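Learning to listen to a choir record

In our house there was always music, but it was never choir music. My father had cassettes of film songs, my aunt played dance bands from the coast, and at school we sang hymns only because the teacher was standing there. So when Deepika Acharya gave me the new album of the Womunano Singers and told me to write something on it, I put it away for almost a month. I was afraid I would have nothing to say.

The album is called Calley, after the street where the group has its rehearsal room. It has eleven pieces, all sung without instruments except for one, where a small drum comes in near the end. The leader is Mwanaisha Mwakyusa, who also wrote four of the songs. The others are old ones, from the lake side mostly, in arrangements made by Kipchumba Mussa. I had heard his name before, from a radio series on wedding songs, but I did not know he worked with choirs.

First evening

I made the mistake of playing it while cooking. A choir record does not like this. The quiet places disappear under the sound of the oil, and then a loud chord comes and you jump. I heard perhaps three songs and turned it off. My note from that evening says only: "very clean, maybe too clean".

I still think there is something in this remark. The sopranos are so exact that in the opening song, Before the Boats, I lost the feeling that there were people in the room. Everybody breathes in the same place. When I was small, the women who sang this tune at the well did not breathe together at all, and the tune went on because one of them was always still holding it. I missed that a little.

Second evening, with headphones

This time I sat down properly and took the songs in order. It was a different record. The basses, whom I had not noticed from the kitchen, are the best thing on it. In Salt Road they have only two notes for a long time, moving down and up like somebody walking with a heavy bag, and over this the altos sing the words very fast, almost speaking. The song is two minutes and a bit. I played it five times.

Then comes Letter to Mwaipopo, which is the long one. Mwakyusa wrote it for her grandmother's village, and the text is a list of small news: who has married, which roof is repaired, the price of sugar. I do not speak the language well, I must say, and I followed with the printed translation on my knees. The melody hardly changes. What changes is the number of voices, first one, then a pair, and later the whole group, and at the line on the grandmother's empty chair it goes back to one. I am not a person who cries from music, but I had to take off my glasses.

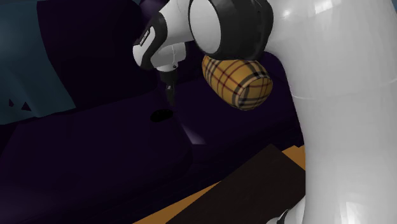 What I did not like so much

There are two songs in English in the second half, and I think they are the weak part. The words are general ones, on hope and morning and so on, and after the sugar and the roofs they sound thin. The choir also pronounces them in a very careful way. I know this way, I speak like this myself when I telephone the bank! But in singing it makes the rhythm stiff.

The order of the songs could be better too. Two slow pieces stand next to each other as numbers seven and eight, both in the same key, or so close that my ear could not find the difference. I asked my friend Villads Gunnlaugsson, who plays the organ and is more strict than me in these things. He said it is not the same key, it is half a tone apart, and that this is worse. He also found the echo too long on the whole album. On this point I don't agree with him. They recorded it in a grain hall of the old Brisari company, and for me the hall is almost one more singer. At the end of Salt Road you can hear the last bass note go away from you to the far wall, and I would not want it shorter.

The drum

I promised to say something on the drum. It comes in the last song, Threshing, and it is played by Montri Ongart, a guest, who according to the booklet had met the choir only the day before. For most of the song he does nothing. The voices build a pattern of claps and short calls, quite complicated, and I was counting on my fingers and losing my place. Then the drum enters, not loud, and it plays the one beat which the clapping had left free all the time. I had not noticed there was a hole there until he filled it.

After that song I went back to Before the Boats and played it again. It was still too clean for me, though less than on the first evening. I noticed that one alto comes a tiny moment late on the second verse – I think it is the same voice that begins the Letter. I liked her for it.

Some practical things

The CD is printed in 3000 copies, with a booklet of good paper and the texts in both languages. The letters of the translation are very small, and on the darker pages I needed a lamp directly over it. There is also a download, but when I looked, it came without the booklet, and for this record I would not want to be without the words. The whole thing is a little under an hour.

The choir sings in our town in September, in the library hall, which has 106 seats and a heating that clicks. I have bought two tickets and Deepika is coming with me. I hope they will do Threshing, and I hope they leave the English songs at home. If Mwakyusa sells her songbook at the door I will buy that too, although I can hardly read notes and my singing is for the bathroom only.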